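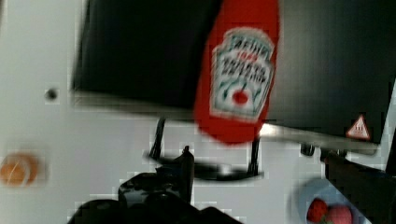

*Catinca Furtună, Cell Maintenance, Irkau. Speaker notes, October session. Slides prepared with Octavian Dinu.*

## Opening

Good afternoon. The subject of this talk is the care of the Lesidix cell, and in particular the parts of it that sit between the wrist flange and the object being handled: the gripper, the fingers, the wrist camera and the cable that serves them. The planning software is covered in the Fomska presentation and will be left aside.

The opening slide is a wrist camera view. Leave it up during the introduction. Point out the fingers, which are smeared across the middle, and the label on the ketchup bottle, where the word HEINZ can be made out and the larger print cannot. Sharpness in this view is one of the things the maintenance staff are asked to judge, and we return to it under "Camera."

## The cell

The Lesidix cell is a tabletop station with one arm under routine maintenance. It handles household goods and food items, in mixed sizes, on a white work surface. The task list changes often. The maintenance schedule does not, and operators are asked not to adjust it to suit a task.

Responsibility is divided as follows:

- Operators carry out the start-of-shift check and enter it in the log.
- Cell Maintenance carries out the periodic service and any work that requires a tool.
- Changes to finger geometry go through Octavian Dinu's group.

*(Pause for the handout if it has not reached the back rows.)*

## Gripper and fingers

The gripper is serviced every 300 hours of powered time. The procedure is:

1. Park the arm in the service pose and lock out the supply.
2. Remove the fingers and mark them left and right before setting them down.
3. Clean the slides with a dry, lint-free cloth. Solvent is not permitted on the slides.
4. Inspect the finger faces for glaze and cuts.
5. Refit the fingers with new screws and tighten in two passes.
6. Open and close the gripper 18 times at low speed with nothing in it.

Step 6 is the one most often shortened. The grease does not spread evenly in a few strokes, and a gripper returned to service early will report a false contact near the end of its travel. We had this fault repeatedly in the spring and replaced a motor that was in good order before the cause was found.

Finger play is measured at the tip with the gripper closed. The limit is 2 tenths of a millimeter. Above that figure the pair is replaced. A single worn finger is never matched with a new one.

Smooth plastic containers, such as the squeeze bottle on the opening slide, are used for the grip test after service. Glossy surfaces show a glazed finger face sooner than cardboard does. The test container should be clean on the outside, and the cap should be closed by hand before the test begins.

*(Expected question: why not test with a metal gauge block? Reply: the gauge block is used for position. It says little about slip.)*

## Camera

The wrist camera has a fixed focus and no user settings. Three conditions account for nearly all poor pictures: motion, a dirty cover, and a loose bracket.

Return to the opening slide here. Blur in the fingers and in the bottle is to be judged separately from the background. In this view, the small triangular warning sticker on the black appliance is a useful fixed reference, as is the small dark hole in the white area at left. For a proper comparison, the arm is brought to rest and the same references are looked at again. If they are soft with the arm at rest, clean the cover. If they remain soft, call Cell Maintenance.

The bracket is held by screws that must not be tightened by operators. Any movement of the bracket requires a new hand-eye calibration, which takes the cell out of use until the Mak calibration board has been fetched and the routine completed.

## Cable

Check the cable along its full length with the wrist turned to each end of its range. It should not pull tight or touch the finger carrier. Replace the tie at the forearm at every service, whatever its condition.

## Cleaning the work surface

Food items and plates are removed at the end of each shift. The surface is wiped with the arm parked and powered down. Residue on the fingers is to be reported in the log before it is cleaned off, together with the item last handled.

## Log

Entries are kept on paper at the cell and copied to the shared register by 8 in the morning. Initials are required. An entry reading "OK" without a measurement will be returned to the operator.

Questions on finger geometry should be directed to Octavian Dinu, who is present. All others may be put to me now or at the cell after the session.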